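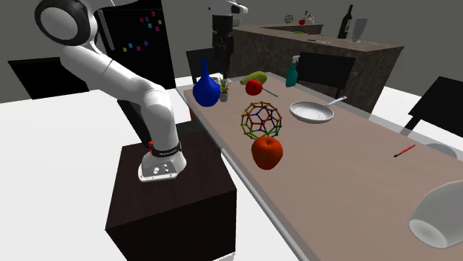
I've been writing up war memorials for six years now, and the question I get asked most is how to go from a worn name on a stone to an actual person. So let me walk you through the way I do it, using one I finished in October.

The name was on a village cross in Condley: F. Palfi, no rank, no regiment. Start by copying the inscription exactly as it's cut, even if you think the mason got it wrong. Write down the line above and the line below too (names often went up in order of death, and that can narrow your dates a lot). If the letters are hard to read, go back late in the afternoon when the light comes in low. I went at 4:30 and picked up an initial I'd missed completely at noon!

Next, go to the parish magazine before you touch any of the big databases. I know, everyone wants to type the name into a search box first. But a common surname can bring up 900 matches and you'll lose a whole evening. The Condley magazine gave me one short paragraph - Ferenc Pálfi, aged 29, formerly of Ostura, a baker's assistant at Carvalho's on the main street. Now I had an age, a job and an accent on the a.

Try every spelling you can think of. I found him as Palfy, Palfi and once as Balfe. Keep a list of the ones you've tried and where, or you'll do them all twice like I did.

Then look for the unit. Service papers are great if they survived, but his didn't, so I used the medal roll and worked back from his number, 2,561. Men who joined up together often have numbers close by, so check the neighbors. Two of his had full files, and both had signed on at Kiseck the same week.

After that it's the unit diary. Read the whole month and not only the day he died. Private soldiers hardly ever get named, but you'll learn where they were sleeping and what the weather was doing. Mine ran to 18 pages and I typed up the lot.

Last thing: write down your source next to every single fact as you go, with the page number. If you're guessing, put "probably" and say what the guess is based on. I still have "probably" next to his date of enlistment, and it's staying there until I find the paper.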